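Two Arms and a Slippery Box

I've been going out to the Starnutden workshop since December, and for most of that time I thought the hard part of robotics was grabbing things. The Ninh team has been very patient with me about this!

What they're working on is the moment before the grab. Their method, which they call Gatier, has two arms learn from people steering them by hand, same as plenty of other labs do. The twist is in which practice runs they keep. Most groups I've visited throw out the fumbles — the slips, the bad angles, the times one arm shoves the thing away from the other. Ninh keeps the ones where the person recovered, and trains on the recovery twice as hard.

So they ran it both ways. They had 2000 practice runs to draw from, split the same way for each version, and then gave the arms 32 tries at squaring up a shiny box that had been set down crooked. The version trained on clean runs managed 17. The one raised on fumbles got 19. I'll admit I was hoping for a bigger number (so were they, I think), and two extra boxes in 32 could easily be luck.

But go watch the misses and you'll see why they're still excited. The clean-run arms would push, lose the box and just sort of hang there. The others backed off and came in again from a new side, up to four times in one try, like me with a fitted sheet.

Next they want to move the whole thing over to Onex, their newer control software, and try softer packs that crumple when you squeeze them. I've already asked if I can come back for that. 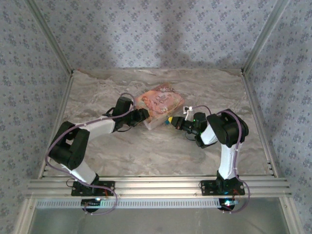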